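Basdale Loan Shed: Questions We Hear a Lot
Updated March 2024

What is the Loan Shed?
We lend out household and garden things so that folks around Basdale don't have to buy a hedge trimmer they'll use twice a year. Cledwyn Yorath started it with what he had in his own garage, and we've grown to 200 items – a few of them still his, if you look for the initials.

Who can join?
Anyone over 18 who lives or works in town. Bring something with your address on it and we'll get you set up at the desk, usually while you're still telling us what you came in for!

How long can I keep something?
Eleven days, and you can renew once if no one else is waiting. Please call before it's due. We're pretty easygoing, but the pressure washer has a long line of admirers in spring.

What if I break it?
Tell us, please, and don't lie awake over it. Things wear out. Ieuan Gronow looks over every return and fixes most of what comes back hurting. We only ask you to pay if something is lost.

Do you take donations?
Gladly, as long as it works and you can carry it in. We can't take gas heaters, ladders or car seats.

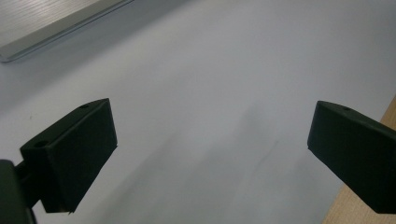 Two small holes along the top edge, one bigger than the other.

Can I borrow without an account?
Sorry, no, but signing up is free and takes 6 minutes or so of chatting.

Where do I return things?
Same door on Skirora Lane, during open hours. Please don't leave anything on the step – it rains.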